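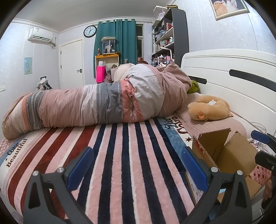 Plelau, le 16 mars 2020

LISEZ-MOI -- Soller, rangement du linge de lit

Contenu du dossier

Soller rassemble des prises de vue faites dans des chambres habitées, lit par lit, pendant le pliage et la mise en carton du linge. Cette livraison remplace celle de février. Elle compte 121 séquences, de 70 secondes chacune, réparties en 2 lots : Soda (couvertures et couettes) et Kettler (oreillers, coussins, peluches).

Ce qu'on trouve sur les lits

Le linge est celui des habitants. Le lot Soda tire son nom de la couverture en peluche à larges rayures, rouge foncé, rose pâle, blanc et bleu marine, où on lit « Coke Beautiful » près d'un bord et « Diet » en cursive de l'autre côté. La couette roulée, à housse rose et blanche avec des bandes grises et saumon, est notée « couette » même quand elle forme un gros tas. Un oreiller en partie caché par un pli reste noté « oreiller ».

Les peluches gardent une étiquette unique, « peluche ». La beige au museau orange pointu a été annotée tantôt chien, tantôt canard -- on a cessé de trancher.

Les cartons sont notés « ouvert » ou « fermé » d'après les rabats. Le texte des étiquettes d'expédition n'est pas transcrit.

Organisation

soda/ : jusqu'à 120 fichiers d'annotation par chambre
kettler/ : même structure
etiquettes.csv : liste des objets, une ligne par objet

Limites connues

Les tissus roses à pois blancs se confondent facilement d'un objet à l'autre, surtout quand il n'en dépasse qu'un coin. Les tailles de couette ne sont pas relevées. Les taies côtelées sont dans kettler/, les couvre-lits dans soda/.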